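Stalon Demonstration Collection: Frequently Asked Questions

What is being collected?
Short recordings of a person driving a two-finger gripper through a tabletop task. Each recording is called an episode. An episode holds the wrist camera stream, the joint positions, the gripper opening and a one-line text label. The learning system is trained on episodes from the Gidstead and Mathur benches together.

How many episodes make a set?
A full set for one task is 500 accepted episodes. The wire set is at 382. Training runs may start at 200, but results from a partial set are not reported outside the group.

How long may an episode be?
The limit is 46 seconds. The recorder stops by itself at the limit and marks the episode as overlong. Overlong episodes are kept in a separate folder and are not counted.

Who can record?
Anyone who has finished the practice set and had it checked by Ye-ji Pyo or Do-yoon Noh. Practice episodes are deleted once checked.

Why is wire treated as its own task family?
Rigid parts can be described by a position and an angle. Wire can't. Its shape changes with every contact, and two starts that look alike may need different grasps. The wire set therefore asks for more variety in the starting layout than the block set does. Loops, crossings and small tangles are all valid starts. Wire may also lie across a block or hang over the edge of the table.
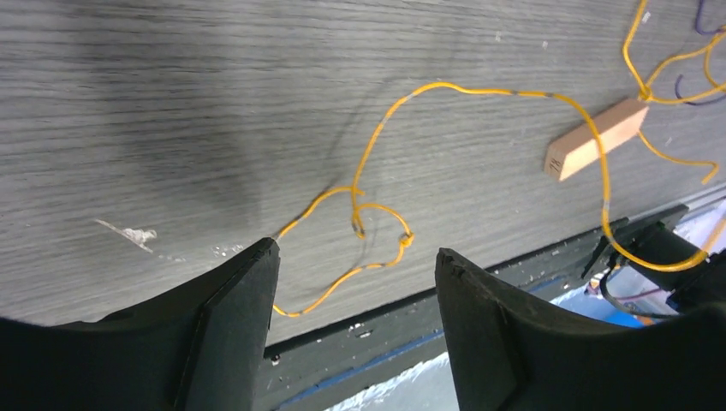

Geum-ok Ham wrote from the Mathur bench to ask whether tangled starts should be capped, as her operators were spending most of the episode looking for a free length to grip and the policy might learn to hover. There is no cap at present. An operator who hesitates for more than a few seconds should stop, discard and begin again from the same layout. Hovering in accepted episodes is trimmed during review, but only at the start of the episode - a pause in the middle stays in.

Should the surface be cleaned between episodes?
No. Scuffs and small debris are left alone. Remove only items that could jam the fingers.

May the wire be straightened by hand before recording?
Only when the layout sheet says "open." For all other layouts, drop the wire from hand height and leave it as it falls.

What counts as a failed episode?
A failed episode is one in which the wire ends outside the target area or the operator touches it by hand. Failures are labeled and saved. They are used to train the success detector and are left out of the policy set. Please do not delete them.

How should the text label be written?
Use a plain verb and the object: "lift the yellow wire," "move the wire off the block." Do not mention the layout number or the operator. Labels are checked by Han-gyeol Gil before merging.

The wrist view and the joint log do not line up. What now?
Restart the Huketti recorder and repeat the clock check. If the offset is still there, note the episode numbers and stop recording on that bench. Offsets can't be repaired reliably after the fact.

When is data merged?
Tuesday, after review. Episodes uploaded later wait for the next merge.

Where do I send a change to the layout sheets?
To Sadao Hamada, with the sheet number in the subject line. Changes apply from the next merge and are not applied to older episodes.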